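# Bricks, baseplates and the order of building

For the past year this blog has been concerned chiefly with the keeping of toy bricks: how they are stored, how they are sorted and how they are laid out before building begins. Readers who arrived by way of the earlier entries on shelving will find the present one narrower in scope. It deals with the row.

By the row I mean the practice of setting out the bricks for a small model in a single line along the near edge of the work surface, with the baseplate behind them. I adopted it in the spring, at the suggestion of Signe Dahlgren, and have since used it for every model of modest size. Larger models are a separate matter and continue to be built from trays.

My previous method was the heap. All the bricks for a given model were tipped on to the table and picked over as required. The heap has its defenders, among them Kenta Kobori, who wrote to me at some length after the entry on trays. He holds that searching is part of the pleasure and that a builder who has everything in a line will build only what was planned. I accept the second point. Several of my better small houses owe their roofs to a piece that came to hand by accident. The first point I do not accept, having spent the greater part of one evening looking for a white one-by-two that was under the saucer.

The surface deserves a word. A patterned board is pleasant to look at, and a pale one shows up strong colours well, although white pieces are more easily overlooked on it. For some time I worked on a green baize cloth, which was quiet and kind to the bricks but allowed the baseplate to shift whenever a piece was pressed home. A hard, flat board is better. The noise is greater, and those who build late in the evening may wish to consider the rest of the household. 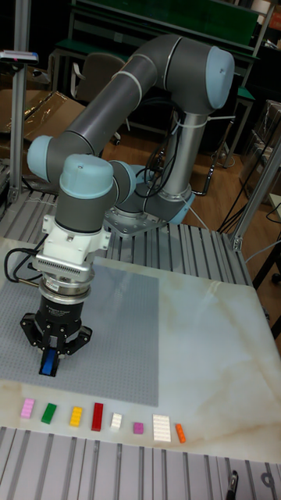

*Trorkthorpe, July 5, 2026*

The row along the edge of the marble-patterned board has eight bricks in it, and I should call that a comfortable number. Pink, green and yellow two-by-fours stand together at the left, the red is the tall one, and the white and magenta are small. A flat white plate and a thin orange brick finish the line. With the blue block held over the grey baseplate, the whole palette may be taken in at once.

I have long preferred a grey baseplate to a green one. Green suggests a lawn, and every model placed upon it becomes a house with a garden whether or not the builder intended it. Grey makes no such suggestion. It also flatters pink and yellow, two colours which are difficult to place and which most collections hold in greater quantity than their owners can use.

On the question of order within the row, I can report only my own habits. Two-by-fours go to the left, as they are generally wanted first. Plates go to the right, where a sleeve is less likely to catch them. Colour is not considered. Isamu Yagi arranges his strictly by colour and has sent me a photograph of a row of 56 pieces running from dark red to violet, which was very handsome and which he admits he was reluctant to disturb – the model has not yet been started.

A row of that length is, in my view, too long. Beyond 13 pieces I find that I begin to lose my place, and the far end drifts towards the edge of the table. When a model calls for more, I divide the work into stages and lay out a fresh row for each. Three stages are usually sufficient for anything that fits on one baseplate.

Several readers have asked about the state of the main collection following the move to Trorkthorpe. The final count, completed last month, was 1383 pieces, excluding wheels, windows and the two tins from Skisalham that have still to be opened. The drawers have been relabelled. The orange bricks, of which there are very few, now share a compartment with the brown, an arrangement that satisfies no one in the house and will be reviewed when a further drawer becomes available.

I should also record a correction. In the entry on cleaning I stated that baseplates might be left to dry flat. Hajnalka Erdős has pointed out that water remains between the studs for a considerable time when this is done, and that a plate stood on its edge against a wall dries far sooner. I have tried both and she is right. The entry has been amended accordingly.

The next entry will concern the separation of thin plates that have become stuck together, a subject on which suggestions would be welcome. Correspondence may be left in the comments as usual.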